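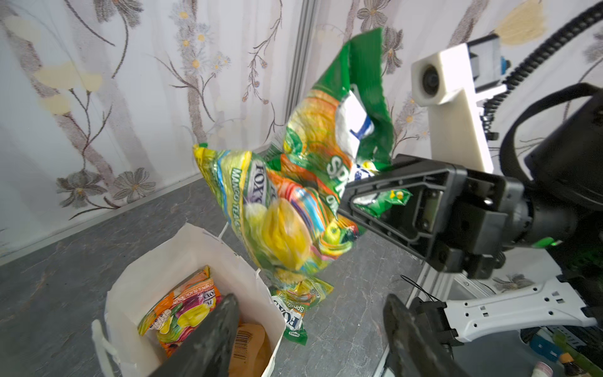 Reviews > Kitchen > Storage > Bag sealers

The Skandosine handheld bag sealer: six months of half-eaten sweets

11/1/18

5 minute read

I have a drawer full of bag clips. Wooden pegs, those bendy plastic ones, a couple of bulldog clips nicked from an old job, and a long blue thing that came free with some coffee and has never once stayed shut. Between them they've let more crisps go soft than I care to think about, so back in May I gave in and bought a Skandosine heat sealer from the kitchen shop in Flutham. I've used it most days since and I've got opinions!

If you've not met one before, it's a little gadget you hold like a stapler. You slide the open edge of a packet into the jaws, squeeze, and drag it along, and the heat sticks the plastic back together. On the end there's a tiny blade for opening the packet again later. Mine runs on batteries, cost me £26, and came in a box with a stand, a spare bit of heat tape and a leaflet in very small writing.

Getting the hang of it

My first go was on a bag of frozen peas and I made a right mess of it. I went too fast, the seal had gaps all along it, and I found peas under the fridge for days afterwards. Second go I went too slowly and melted a hole. The leaflet says to wait 3 seconds after squeezing before you start to move, and that did help, but mostly it's a matter of feel. By the end of the first week I could do a big bag of tortilla chips in one pull.

The thing I do now is flatten the edge first. Run it between your finger and thumb a few times, or press it on the worktop, and get the crumbs out while you're there. Crumbs are murder. One bit of crisp in the join and you've got a leak, and you won't notice until you bite into something chewy.

What it's good on

Crisps, obviously. Frozen veg, once you've wiped the frost off the edge. Pasta bags are brilliant, as long as you leave enough empty plastic above the pasta to get hold of. Salad bags are thin and need a quick hand, but they do seal.

Sweets are the main reason I keep it out on the side. We're a house that opens three kinds at once, has two of each and wanders off, and fruity ones go sticky so fast in a warm kitchen. Sealing them has made a real difference – I found a bag of boiled sweets at the back of the cupboard that I'd done in the summer and they were still rattling about separately.
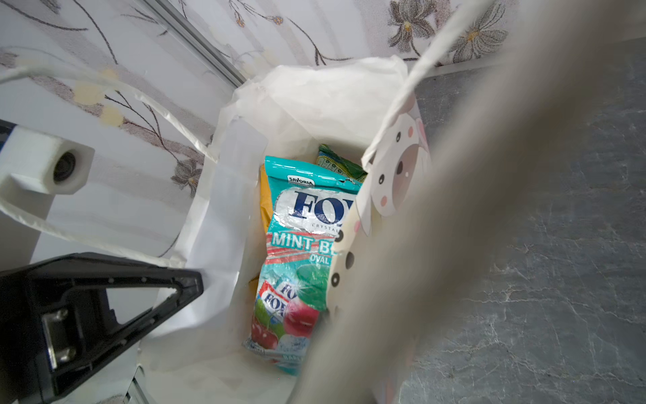
What it's not so good on

Paper. It doesn't do paper at all, so flour and sugar are still on the pegs. Cereal liners are hit and miss, and the crackly ones just laugh at it. Anything with a zip strip is too thick at the sides, so you end up with a lovely seal in the middle and a little tunnel at each end.

Carrier bags I tried out of pure nosiness. Don't. They shrivel, and it smells awful.

I also wouldn't use it for anything wet. I did half a bag of grated cheese and it popped open in the fridge overnight, which may have been me being greedy with the filling.

Batteries, and a grumble

It eats batteries. I'm on my third set and I would have paid a bit more for one you plug in to charge. Zullis do one like that, which my sister-in-law has, and hers gets hot quicker and does thick foil bags without any fuss. It's a lot chunkier though, and it won't fit in a drawer with the handle on. She's also lost the blade cover, so I'm scared of it.

The other one I've used is the Gyamfi, which is tiny, with a magnet on the back so it lives on the fridge. Cheap as anything at £11. I liked the magnet very much and didn't like much else. The jaws are so narrow that you have to be dead straight, and I am not a dead straight sort of person.

My grumble with the Skandosine is the safety catch. It's meant to stop the thing heating up in the drawer, and it's so stiff that I've broken a nail on it twice. It has loosened slightly over the months. If your hands are at all sore or weak, try one in the shop before you pay.

Cleaning

Let it go cold, then wipe the jaws with a barely damp cloth. If you get melted plastic on the strip, leave it alone until it's properly cooled and it peels off in one go. Mine has a brown mark at one end now but it still works the same.

Would I buy it again?

Yes, at that price. I'd want the charging version if Skandosine ever bring one out, and I'd like the stand to be heavier, as it falls over whenever you put the sealer back with one hand. The pegs have gone back to the washing line, apart from the two on the flour.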